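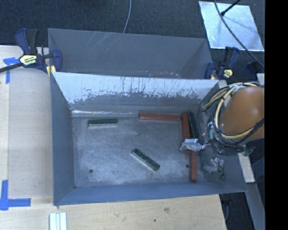
October, bin cell notebook. Equipment list for next quarter

Started 9.40, finished after lunch with a gap for the delivery.

The budget form has to go in by the end of the month and I have been putting it off. Writing the reasoning down here so that whoever picks up the cell in spring can see why we asked for what we asked for. Prices are from the quotes in the shared folder, all before VAT.

Total we can ask for without a second signature is 3659. Tamham quoted 2734 for the full cell upgrade (fixed frame, two bins, cable carrier, fitting). That leaves 925 for everything else, and everything else is already more than that.

Bins

We are still on the two grey metal ones, side by side and held with bar clamps. The clamps do hold. My objection is that the position of the bins is a matter of lining them up with the blue tape on the table, and each time we take them off we have to redo the calibration check. I logged this over the past month and a reset takes around 20 minutes if it goes well. A frame bolted to the table would get rid of most of that.

The front bin is well worn. The back wall has a bright band along the top with a ragged edge where it is scraped down into darker metal, and the floor is scuffed all over. For the pick tests this matters more than I thought it would when we set up. The bright parts throw reflections and the depth data gets patchy near the wall, so a block lying against it is a worse target than the same block out in the middle. I would like matt bins next time. Tamham can supply them powder coated in dark grey. Cemetti only do bare or galvanised, which puts us back where we are now.

Do we need holes in the floor of the new ones? The present front bin has them and they have been no help to us. Asked Tamham for a plain floor, no change in price.

Blocks

Green and reddish-brown, same as before. No purchase needed. If there is money left over I would take a third colour, but it is at the bottom of the list. Please put the blocks back in the drawer by colour when finished with them.

Gripper

Fingers are still wrapped. The wrap crinkles and has to be replaced more often than I would like, and a fresh one never sits quite the same as the last, so grip results before and after a change can't be compared directly. I now note every change in the margin of the run sheet. Others please do the same.

Options:
- Keep wrapping. Costs next to nothing in material, costs us time.
- Moulded finger covers from Cemetti, 354 for a set. Lead time five weeks.
- Print our own. We tried two materials in the summer and both split at the tip.

I am putting the Cemetti set on the form. One set only. If they last a month of normal use we order a second out of consumables.

Cabling

This is the item I would fight for. The yellow cable loops over the arm and the black ones run with it and bunch up underneath, held with ties. It reaches everywhere we need, but at the right-hand end of the bin the whole lot is close to the wall when the wrist goes low, and I have limited the wrist rotation in software to stay on the safe side. That limit means blocks lying along the right wall have to be approached from a poor angle. So part of what we have been calling a planning problem is a cable problem.

The Tamham quote includes a carrier along the upper arm and a shorter loop at the wrist. I asked for the carrier as a separate line and the answer was that they would sell it alone but not fit it. We can fit it ourselves in a day. Price for that to follow.

Table

The wood is fine as a surface. It marks, but that has no effect on anything. If we go for the bolted frame we need to know what is underneath before we drill, and the drawing we have doesn't show the supports properly. To do: measure the legs and the cross bars and correct the drawing. Leave the tape marks where they are until the new frame is in, even the ones that look spare.

Software

Darkness licence is up for renewal in the new year. It comes out of a different pot but the form asks for it anyway. We use the grasp planner and the logger and nothing else, so I have asked whether there is a smaller package. No reply yet. If none arrives I will enter last year's figure.

What goes on the form, in order

1. Tamham cell upgrade, 2734
2. Cemetti finger covers, 354
3. Spare wrist cable, price to confirm
4. Third colour of blocks, only if there is anything left

Items 1 and 2 come to 3088, leaving 571 for the cable and delivery. Tamham delivery is included. Cemetti's is not, and their quote doesn't say what it is.

If the whole thing is cut, the fallback is the carrier alone plus the finger covers, and we live with the clamps for another year. I would take that over new bins with the old cabling.

One more route: the Jabłońska project finishes in spring and has a bolted frame of nearly our size. Asked whether it will be released. If it is, item 1 gets a lot cheaper and the bins can be bought separately. Their frame is for a deeper bin, so the mounting height would need checking against our reach.

Open:
- carrier price without fitting (Tamham)
- delivery cost (Cemetti)
- smaller licence package
- measurements under the table
- Jabłońska frame, yes or no, and its inside height

Form draft is in the shared folder. Comments in the file please, not by email.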